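Wanmont Hall, Coffee Corner and Side Room
Monthly walk-through, January
Checked by: Sidra Zaidi
Form 142

1. Paper cups kept upside down. OK
I do like seeing this done properly, and it was. Please carry on that way, it keeps the dust off the part people drink from.

2. Stacks steady, not too tall. NEEDS ATTENTION
Cups should be shared out evenly between the holders, please! I know it is tempting to keep adding to whichever stack is nearest (I have done it myself on a busy morning), but a tall one only wants a passing elbow. If it's higher than the kettle, split it.

3. Table edges and corners. OK
Ran my hand all the way along and found no splinters. The small brackets at the front corners should be felt for sharp edges every time, even when they look fine.

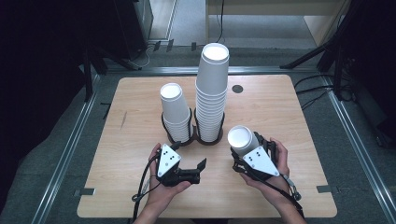 4. Cables clear of the walkway. OK, WITH A COMMENT
Anything trailing to the floor should be tucked back before the doors open at 9. Carpet hides a cable very nicely until somebody's toe finds it.

5. Spare cups in the store cupboard. OK
329 left after the Felwood lunch, which will see us into February, I should think. Sleeves stay sealed until needed.

6. Kettle and urn. NEEDS ATTENTION
The urn lid is still loose. I rang Cemeck again and they have it down as job 559. Until they come, fill it to the lower line only and keep children well back, bless them.

7. First aid box. OK
2 packs of plasters added.

Next check in February, same route, starting from the side door.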